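Plostetti Bench Rules Kit review: 5 months of living with it

OK so I promised a few people I'd write this up once we'd had the Plostetti kit long enough to have real opinions, and I've definitely got opinions now. If you run a small two-arm setup and you've been putting off getting your house rules in order, read on. If you already have a proper safety person down the hall, you can probably skip to the part about the labels.

First, what you get. It's a ring binder with 22 laminated rule cards, a pad of sign-off sheets, a roll of floor tape, a bag of tie-on tags for cables and a big wall poster. You also get a login for the checklist app, and I'll get to that app in a minute (sigh). It cost us 3,506 with the on-site setup visit included. Without the visit it's a lot less, and I kind of wish we'd gone that way.

The cards are the best thing in the box. Each one is a single rule in plain words with a blank space underneath where you write how your own shop does it. "Who can press go?" is a whole card. So is "Where do people stand?" and so is "What counts as stopped?" That last one started a forty-minute argument between Ravinder MacLeod and me! Ravinder thought a paused arm was a stopped arm. I didn't, and neither does the card. A paused arm can start up again from a keyboard across the room, so now we hit the stop button before any hand goes over the table, every time, even to nudge one block.

I also love that the kit makes you do a risk assessment before it lets you write a single rule. You list the tasks, then what could pinch, poke, drop or snag, then what you're doing about it. It doesn't pretend to replace the actual standards, and the intro says flat out that you still need to go read whichever ones apply where you live. Good. I've seen other kits get pretty slippery about that.

Now the stuff I'm less happy with.

The app. Oh boy. It logs you out between the morning check and the first run, so you end up doing the morning check twice. Yaa Akolgo gave up and went back to the paper pad in October, and the rest of us followed. The pad is great, by the way - thick paper, big boxes, you can fill it in with gloves on.

The tags are fine until they aren't. The ink rubs off if you handle them a lot, and the string is too long, so you've tied a dangly thing to a cable that you were trying to keep from dangling. I cut ours short. Dramani sells a stiffer wraparound kind that I like better, and they fit the same spots.

And the poster is just too much. It has every rule on it in tiny type. We took it down and put up a handwritten one with five lines:

Stop button before hands.
One person runs, one person watches.
Fingers open and clear of the parts before you walk away.
Bin goes back where the card says.
Loose cables get fixed before the next run.

The housekeeping cards (there are 2 of them, near the back) are where I think the kit really earns its keep for tabletop sorting. They ask you to write down what belongs on the table, what belongs next to it, and what shouldn't be anywhere near it. Sounds silly, right? But with plastic bricks and a pair of grippers you find out fast how much depends on it.

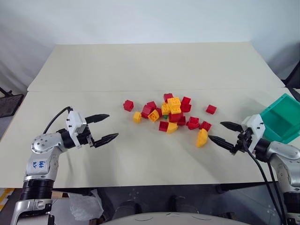
Anyway, back to those cards. The one I'd photocopy for everybody is "Clear the floor first." Bags, wrappers, offcuts, all of it, picked up before the arms get power. We were really sloppy about that one and I'd say we're still only so-so. The other one asks for a start layout, meaning how spread out the parts should be before a run, and whether you reset by hand or let the arms do it. Write that down! Two people will have two totally different ideas of what a pile is.

Would I buy it again? The binder and the pad, yes, in a heartbeat. I'd skip the setup visit and I'd skip the app. If you're comparing, Yayra Mensah's group uses the Bavero one and says the cards are wordier but the tags hold up, so it might come down to which part you'll use more.

4 out of 5 from me. Refill pads are sold separately, and you'll want a spare.

Posted 24/01/2019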